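Introducing a new cat to the cat you already have

By Intan Ngau, Pluvora Cat Rescue

Most of the calls we get in the first month after an adoption are from people with a cat at home already. The new cat has been let out of the carrier in the lounge room, there was a fight behind the couch, and now neither of them will eat. These are the steps we give our foster homes. They work for two adult cats, and for an adult and a kitten over four months old. Younger kittens have their own sheet.

Allow two weeks at the least. Our last foster pair took 26 days before we left them together overnight, and that was a smooth one.

Before you bring the new cat home

Choose a room with a door that shuts properly. A spare bedroom or study is best. A laundry will do if it isn't too noisy, but don't run the dryer for the first few days. The bathroom is a poor choice in a house with one bathroom.

Put in:

- a litter tray, as far from the food as the room allows
- food and water bowls, set apart from each other
- a hiding spot, such as a box on its side with an old jumper in it
- something to scratch, upright or flat
- something high to sit on, even if it's only a cleared shelf

Check behind and under the furniture. If there's a gap at the back of the wardrobe a cat can squeeze into, block it now. Check the flyscreens too. Quite a few of ours have been pushed out by a frightened cat.

If your own cat usually sleeps in that room, start closing the door a few days ahead so the change isn't blamed on the newcomer.

Step 1: Arrival

Shut your own cat in another part of the house before you carry the new one in. Take the carrier straight to the prepared room, put it on the floor, open it and sit down nearby. Don't tip the cat out. Some walk out in a minute and some stay in there until after dark.

Leave the carrier in the room with the door off or tied back. It smells familiar and many cats will use it as a bed for the first week.

When the new cat is settled, let your own cat back into the rest of the house and carry on as normal. Feed at the usual time. If your cat sits at the closed door and hisses, leave it alone. Don't pick it up and don't tell it off.

Step 2: Leave them be

For the first three days, do nothing about introductions. Visit the new cat several times a day for short stretches. Read a book in there. Let it come to you.

You are waiting for the new cat to eat normally, use the tray and come out while you're in the room. If it takes longer than three days, wait longer. A cat that hasn't eaten at all for 24 hours needs a call to the vet, and sooner for a kitten.

Step 3: Swap scents

Cats get to know each other by smell before anything else. Take a clean, dry face washer or a cotton sock and rub it gently on the new cat's cheeks and under the chin. Do the same with a second one on your own cat. Then put each one down in the other cat's area, a metre or so from the food. Don't put it in the bed and don't hold it up to the cat's nose.

Watch what happens. Sniffing and walking off is good. So is ignoring it. Hissing at the cloth means you keep going at this stage and move it further from the bowl. Use fresh cloths each day and keep them out of the wash basket until you've finished with them, as strong laundry powder covers the smell.

You can swap bedding as well once the cloths get no reaction.

Step 4: Swap rooms

Put your own cat in the bedroom with you and close the door. Open the new cat's room and let it explore the rest of the house for half an hour. Afterwards, when the new cat is back in its room (or tucked away somewhere else), your cat can go and look around in there.

Do this once a day for a few days. Early evening suits most households. If the new cat bolts under a bed, leave the lights low and wait. Dragging it out will cost you a week.

Step 5: Feed on both sides of the door

Set the bowls down on either side of the closed door, well back from it. Both cats should be able to eat without staring at the gap underneath. Each meal, shift the bowls a little closer. If one stops eating or growls, go back to where the bowls were the meal before and stay there for two more meals.

Wet food works better than dry for this, as they tend to finish it in one go. Marcelino Falcão, who fosters our older cats, uses plain cooked chicken and keeps it for door meals only. His cats now come running at the sound of the door handle.

Once they can eat right beside the door with no fuss, you're ready for them to see each other.

Step 6: First look

Use a baby gate with a sheet pegged over most of it, or a screen door. Failing that, open the door a crack and wedge it top and bottom so it can't be pushed. Have food ready on both sides before you open anything.

Keep the first session short. Two minutes is plenty. Close the door while they're both still eating. Lift the sheet a little more each day.

Signs to carry on:

- eating, grooming or looking away
- slow blinking
- a short hiss followed by walking off

Signs to stop for the day:

- staring with a still body
- ears flat and tail thrashing
- charging the gate
- yowling

If you get a stop sign, block the view with a piece of cardboard and let things calm down. Never put your hands between two cats. Start again the next day from further back.

Put used plates and cloths well out of the way between sessions. Leftover food lying about is one more thing to squabble over, and a cat with the run of the benches will find it. 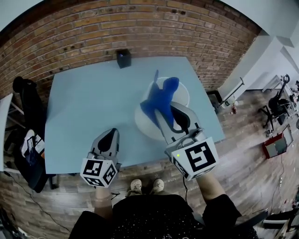 Step 7: Together in one room

Tire both cats out first with a wand toy, separately. Then open the door fully and let them sort out where they want to be. Stay in the room, but don't hover over them. A second person helps, one playing with each cat at opposite ends.

Start with ten minutes and build up from there. Separate them at night and whenever you go out until you've had at least a week of calm sessions. Keep the new cat's room set up for another month, with its own tray and bowls, so there's always somewhere to retreat to.

Some pairs end up sleeping in a heap and some only ever share a house politely. Either is fine. If you're still seeing fights after six weeks, or either cat is spraying, hiding all day or off its food, see your vet first to rule out pain or illness, then ring the Pluvora foster line and ask for Neusa Fagundes.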